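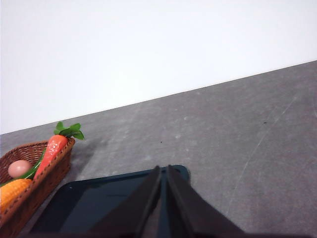
Zendora opens Tedthorpe site for hand-taught kitchen tasks

Zendora has begun recording demonstrations for its kitchen handling work at a new site in Tedthorpe, the company said on Monday. Operators there teach a robot arm to pick up and place items by steering it from a hand controller, and the recorded motions are used to train the software that will later drive the arm without a person in the loop.

The first set holds 198 demonstrations. Each lasts no more than 30 seconds and covers a single transfer of one item. Operators work in blocks of 10, after which the items are rearranged and a second operator takes over.

Two methods were tried before the company settled on remote control. In the first, known as kinaesthetic teaching, the operator held the arm by the wrist and moved it through the task. It gave smooth paths, but the operator's hands and sleeves kept entering the view of the wrist camera, and a policy trained on those recordings looked for cues that would be missing when the arm ran by itself. With remote control the operator stands back from the counter and the camera sees what it will see in service.

The cost is speed. Donnie Drummond, who runs the recording work at Tedthorpe, said a new operator takes roughly twice as long by controller as by hand, chiefly in the last few centimetres before the grasp. "You lose the feel of contact," Drummond said. "People hover. They close the fingers, open them again, and then go in. All of that ends up in the data, and the policy learns to hover as well."

Recordings with more than one attempt at a grasp are now kept in a separate set. Zendora said it would use them to teach recovery from a failed pick, and would leave them out of the main training run.
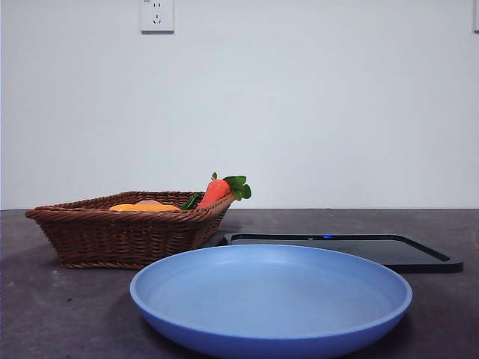

Starting layouts are the other matter the team has had to settle. Each block begins from a written layout, and the operator may not tidy it before recording starts. Drummond said the difficult cases are items which break the outline of their container, such as the toy carrot leaning over the right rim of the wicker basket, with its green leaves standing out against the wall. An operator looking from the side will tend to go for the leaves, as they are the easiest part to see. The instruction sheet asks for a grasp on the body of the carrot, and recordings that start with the leaves are marked down at review.

Review is done by a person who did not make the recording. The reviewer plays the wrist and fixed views together and gives a mark from one to 4, where 4 means the motion can be used as it stands. Zendora did not say what share of the first set reached that mark.

The controller software comes from Drosmont, which also supplies the time-stamping used to line up the camera views with the joint readings. An early version let the two drift apart over a long session — enough for the fingers to appear closed in the joint record while still open on camera. Drosmont has since moved both to a common clock, and the affected recordings were made again.

Fallahi, a catering equipment firm, will take the trained policy for trials on its own counter layout in November. Zendora plans to record a further set there with Fallahi staff at the controller, to see how much the result depends on who gives the demonstration.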